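Tutton Desktop Teardown Notes – README

Contents

This folder holds the bench notes and part records for the desktop towers stripped and rebuilt in the Tutton workshop. It covers 16 towers, most of them office machines that came in as one lot from Azevedo in February. The notes were written by Pei-shan Liu and Nuno Esteves and checked by Bart Aerts.

What is in the folder

notes.txt – one block per tower, in the order they were opened
parts.csv – one row per part, around 800 rows
steps.csv – one row per step, in the order the step was done
photos/ – 400 photos taken at the bench, named by tower and step

How a tower is recorded

Each tower is laid on its side with the open side up. The side panel comes off first and gets the tower's tag, so it goes back on the same case. Drives are logged next, then cards, then memory. The processor is logged after the memory. The power supply is logged last, even in cases where it had to come out early to reach a cable.

Words used in parts.csv

board – the motherboard
socket – the processor socket, with its lever and bracket
slot_mem – a memory slot, numbered from the socket outward
card – anything seated in an expansion slot
psu – the power supply
cage – the metal frame that holds a drive
clip – any plastic latch, tab or drive connector that can be released by hand

The "state" column takes one of these: in, out, open, closed, missing. Open and closed are only used for sockets and clips. A socket marked open has its lever up, whether or not there is a processor in it. Check the row for the processor itself if that matters to you.

Known problems

Towers 3 and 7 have their memory slots numbered from the wrong end. The rows were left alone and flagged in the "remark" column.

Cable colors were typed freehand. Expect both gray and grey, and a few entries that just say "power."

Screw counts are missing for the first four towers. Yung-ching Poon added a screw tray column after that.

Part numbers were read off labels by eye. Where a label was scratched the field is blank – please don't fill it in from a catalog.

Changes

1.2 – drive cages split out from drives
1.1 – remark column added
1.0 – first set of towers

Corrections go to Américo Serrano, with the tower number and the row. Leave the old value in the remark column when you change something, and

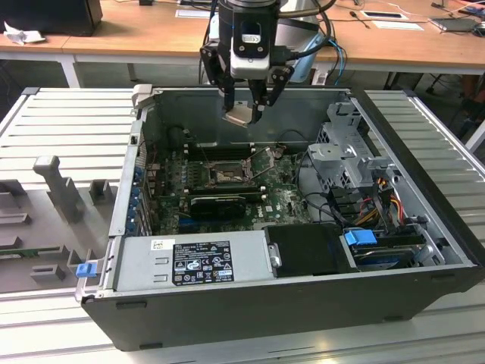
add your initials after it. New rows go at the bottom of the file. Don't sort parts.csv before saving, as steps.csv refers to it by row number.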